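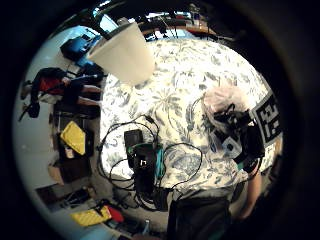
plainhem wrote:
Patterned covers are fine for sleeping under and poor for sorting on. I use a solid mid-gray sheet, 200 thread count, pulled tight over the mattress. Thin black leads show up on it and so do white ones. On a print you spend half the time deciding whether a dark line is a cord or a stem.

drawer_four wrote:
Agree on pulling it tight, disagree on the gray. Black leads on mid-gray disappear in the evening under a single shaded lamp. Contrast against white ground is better even with leaves and flowers all over it. The items I lose are the small clear ones (ear tips, film protectors, caps) and I lose those on anything.

plainhem wrote:
Then the lamp is the problem. Move it lower and off to one side so the cord throws a shadow line next to itself. A white cone shade pointed straight at the bed flattens everything.

drawer_four wrote:
The lamp is fixed to that arm or stand behind the shade. It moves as far as it moves.

cordage_annex wrote:
Original poster again. To restate the question: I have 63 cords and adapters in one Grunirstead tote and want to get them down to what is used. The first round was done on the bed for the surface area. Problems so far:

Cords slide off the side and pull the rest of the pile with them.
Soft surface, so nothing stays upright unless it is wide at the base.
The spread has to be cleared by bedtime whether or not the job is finished.

I am considering doing the second round on the table. It is smaller, but it is hard and it can be left overnight.

unspooled wrote:
Table. Leave a cloth on it. Bare tops are slick and connectors scratch them. I would keep the cloth thin, with no fringe, because plug latches catch in fringe.

Also stop coiling anything until it is identified. Lay it out in one loose loop, both ends facing you, then tag it, then coil it. I had a Lehtinen reel for this and gave it away. It winds too tight for thin leads and they come off with a set in them. A loop the width of your hand is enough.

plainhem wrote:
The Lehtinen is fine if you stop before the spring takes up. The set comes from leaving cords on it for months.

unspooled wrote:
Possibly. I left mine on from November until spring. I still would not wind anything thinner than 18 gauge on it.

cordage_annex wrote:
Most of these are well under that, so no reel. Moved to the table this afternoon.

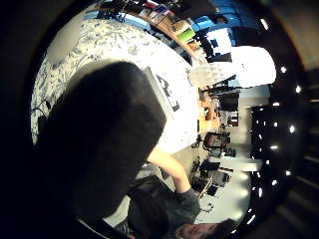
Sorting is going faster on the hard top, and I am getting through a handful of cords in the time two took before. I have dropped the idea of buying a plain cover for it. The table cloth has small gray marks all over, and a thin black cable looped across it is still easy to follow, so I think the scale and color of the print matter more than whether there is one. White items are the weak point. The white box is fine at that size and with bold black lettering or whatever you would call that graphic, but a white plug would need some looking for. The papers and packaging on the wooden shelf are the next job, and I would like to have a rule for them before I start.

drawer_four wrote:
My rule for packaging: keep the box if the device is still under warranty or if you intend to resell it. Flatten the rest. Inserts go in one folder. A bright color is worth having for the folder, as it is the only thing you will need to find on short notice.

plainhem wrote:
I do not keep boxes at all. Photograph the label with the serial number and recycle the carton. A shelf of empty boxes is a shelf you cannot use.

drawer_four wrote:
Resale without the box costs you more than the shelf space does. I sold a boxed Drustdale dock last year and a loose one of the same model a month later. The loose one took three times as long to sell and went for less.

plainhem wrote:
Two docks is a small sample.

unspooled wrote:
Back to cords. For tags I use Totow wrap labels, the 458 size. They fit thin leads without overlapping the text. Write the device name and the connector at the far end. Do not write "charger" — every cord in the tote is a charger by that standard. Put the tag a hand's width from the plug so it does not end up inside the coil.

cordage_annex wrote:
Ordered the 458s. Do they hold up to being re-coiled often?

unspooled wrote:
About a year on the ones I handle daily. The ink goes before the adhesive does. Use pencil if you can stand the look of it.

plainhem wrote:
Pencil smears on the glossy side. The matte version takes it.

cordage_annex wrote:
Changed the order to matte. Duplicates go in a separate bag, one spare per connector type, and the remainder goes to the electronics drop-off. I will post the final count when the tote is empty.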